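Teaching Robots by Demonstration
Handout 4: Collecting with hand-held grippers
Course notes, Gobnait Scanlon

Last time we drove an arm from across the room with the Trireo leader handles, and most of you found out how tiring that is. Your hand moves, the arm follows a moment later, you overcorrect, and a simple pick takes an age. Remote control is still the right choice when you need the real arm's limits in the data. But today we get to the part of the course I look forward to every year: leaving the arm in the lab and taking only its hand with you!

The idea is simple. You hold a gripper with the same fingers the robot will use, with a camera fixed to it, and you do the task yourself. The camera sees the fingers and the objects close up, and the path of the tool is worked out afterward. Your wrist, your timing and your small adjustments all end up in the recording.

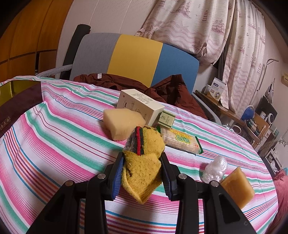 Figure 4.1. Sock held between ribbed finger pads.

Look at what a soft object asks of you. A sock has no fixed shape, so there is no single correct grasp to copy. You come down, close, and accept whatever bunch of cloth you get. Good demonstrators do this with surprising variety, and variety is exactly what we want. If all your sock picks start from the same spot with the same wrist angle, the policy learns that spot and that angle and very little else.

Compare it with the other things on the bed. A sponge gives a little and springs back. A bar of soap can slide out if you pinch too close to a corner. A wrapped snack bar has a stiff middle and floppy ends. Mixed objects on a patterned sheet make a wonderful training ground, and the stripes make life harder for the vision side in a useful way.

Working rules for the practical

Start each take with the fingers open and clear of all objects. Hold still for a breath, then go.

Move at the speed you would like the robot to move. People rush once they get comfortable – watch for it after the first 9 takes or so of any sitting.

Keep your free hand out. If you steady an object with it, the robot will never learn that it has to manage alone.

Keep your fumbles, if you recovered from them. A missed grasp followed by a clean second try is worth a lot. Throw away only the takes where you stopped and started over.

Shuffle the objects between takes. Turn the boxes over, too, so that the printed side isn't always up.

Containers

Putting things into a bin, or taking them out again, deserves its own session.
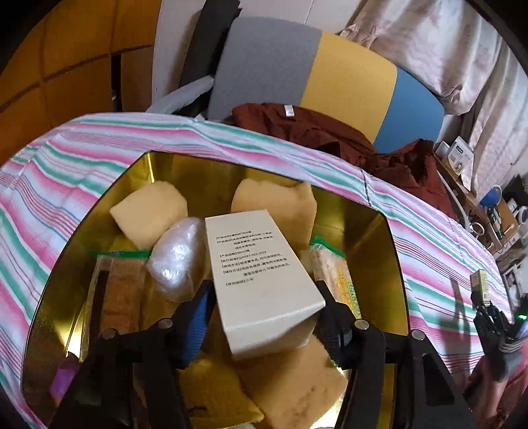

The walls limit how the fingers can come in, and neighbors get in the way. With a carton you want the pads flat on two opposite sides before you squeeze. If it is leaning on something soft, expect it to tilt as you close, and let it. Shiny metal adds reflections that change with every small turn of the camera, so record from more than one side of the bin.

When two grippers are in use, agree on which one moves first. Each has its own camera stream, and the Hurnness software lines them up by clock. Check the sync before the session, please, and once more at the halfway mark. Last June one group lost 300 takes to a clock that had drifted!

How much is enough?

For the single-object pick, 300 takes gave us a policy that worked on familiar objects and struggled with new ones. At 800, spread over several rooms, it began to cope with things it had never met. I still find that thrilling. The rooms mattered more than the count, so please don't record everything at your own desk.

For next time

Read the Mac Giolla chapter on action labels, sections 4 and 9. Bring one soft object and one boxed object from home, and charge the grippers the night before.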